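Flurley bin-picking kit, second look

Posted Dec 3, 2024

I wrote up the Flurley picking kit in July, after two days with a loaner, and said I would come back to it once I had put it through a proper run. I bought one in the meantime, so the usual note applies: paid for out of the shop budget, no discount, no contact with the company apart from support tickets.

For anyone who skipped the first post, Flurley sells the software, a small industrial PC, a calibration target and a year of updates. You supply the arm, the camera, the gripper and the bin. The pitch is that you can go from a working robot to a working bin-picking cell without writing a perception stack. I have written a perception stack before and would pay a fair amount to avoid doing it again.

What you get

The PC is fanless and mounts on a DIN rail. It has two Ethernet ports, one for the robot controller and one for the camera, and the ports are not interchangeable even though nothing on the case tells you so. The calibration target is a printed aluminum plate. Mine was flat to within what I can measure on our surface plate. The license is tied to the PC, not to a dongle, and moving it requires a ticket. My ticket took two working days.

The manual is a PDF of 117 pages, most of which cover robot drivers for brands I don't own. The part you need is chapter 4. Read it before you mount anything. It gives the minimum and maximum camera standoff as a function of bin depth, and I had already drilled the camera bracket when I found that table.

Setup

Driver install on the controller was uneventful. The kit talks to the arm over a plain socket connection and only sends target poses, so motion planning between poses is still done on their PC and then executed as a list of waypoints. You can cap speed on either side. I capped it on both.

Hand-eye calibration wants 26 poses of the target. You can let the software generate them, but it has no knowledge of your cables, and the third pose it proposed would have wrapped my hose bundle around the wrist. I jogged all of them by hand, which used up an afternoon. Residual error came out acceptable on the first attempt and better on the second, after I tightened the screws on the target plate that I had left finger tight.

Bin registration is the weak step. The software wants four corners of the inside floor and four of the rim, touched off with a pointed tool. With sloping walls, the inside corners are not sharp, and you end up guessing. I touched each one three times and took the mean. After that, do not let the bin move. Clamp it and tape the table so that you can tell if it has shifted. The manual suggests a locating fixture, sold separately by Flurley at a price I considered insulting for bent sheet metal.

Test parts and method

I wanted something dull to start with, so the test parts are rectangular blocks in two colors, green and red. Blocks are a fair test of edge fitting and a poor test of everything else. They have no texture worth mentioning, they stack flush, and two of them lying side by side look to a depth camera like one wider part. That last case is the one I cared about, because the Brundo package I tried before this one failed on it regularly.

Each run started with the blocks tipped in from a box and ended when the bin was empty or the software gave up. A pick counted as good if the block reached the drop position without operator help. I did not shake the bin between picks. 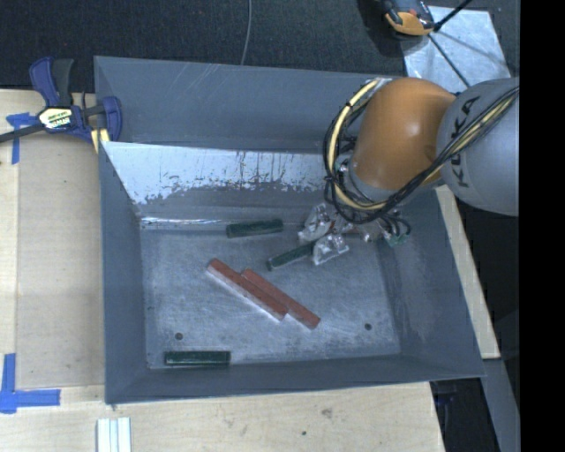
Results

Out of 789 attempts, I logged 7 hard stops, meaning the arm faulted and I had to reset it at the pendant. Five of those were contact with a bin wall on approach. The other two were communication timeouts, both on the same morning, and both went away when I replaced a patch cable that I should have thrown out years ago. I don't hold those against the kit.

Ordinary misses were more common than hard stops and less annoying. The fingers close, the gripper reports nothing held, the arm backs out, and the software takes a new image and tries again. It usually picks a different block the second time. There is a setting called retry bias that controls this, and the default is sensible.

Touching blocks were handled better than I expected when the colors differed and a little worse when they matched. The segmentation does use color, in spite of a line in the data sheet implying that it works on geometry alone. Two blocks of the same color with their long sides in contact are sometimes taken as a single part. The grasp planner then decides that the result is too wide for the gripper and skips it. It comes back to the pair after everything else is gone, and at that point it may stall. Setting the maximum part width by hand, under the model tab, cured most of this. The value imported from my CAD file was slightly too generous.

The bare metal bin is a problem for the camera. Bright patches on the walls produce holes in the depth data, and the collision checker treats a hole as free space. I think this is the wrong choice and I said so in a ticket. Dilwyn Cadwaladr in their support group answered the same day and pointed me to a flag in the configuration file that makes unknown space count as occupied. It is not exposed in the interface. With the flag set, I had no further wall contacts, at the cost of more skipped grasps near the edges. I would set it on day one.

Cycle time

I am not going to quote a cycle time, because mine is dominated by the speed cap and would tell you little. Image capture to first motion is short enough that I stopped noticing it. Replanning after a miss is slower. If you are feeding a machine that cannot wait, put a buffer after the robot.

Fingers

Flurley will sell you a gripper. I used my own fingers on a parallel gripper already fitted to the arm, and entered the finger geometry as two boxes. Make the boxes bigger than the fingers. The collision checker takes them literally, and it does not know about wiring or hoses near the gripper unless you model those too. I added a third box for the wiring and lost a few grasps in the corners that were probably never safe.

Compared with the others

Brundo costs less and has a cleaner interface, but it handled touching parts badly in my tests, and support answers by form letter. Tessier makes a similar kit with a structured light camera included. Nadège Maillard runs one on castings and has offered me a day on her cell, so I will hold off on an opinion until I have taken her up on it. Sastorlow does only full installations, quoted per site, and did not want to talk to a shop with one arm.

Would I buy it again

Yes, with the flag set and without the fixture. The perception is good, the bin registration is tedious, and the documentation is complete but badly ordered. If your parts are shiny as well as your bin, ask for a loaner first.

Next on the list is the same test with turned parts, mixed lengths, oil still on them. I also need to redo the camera bracket.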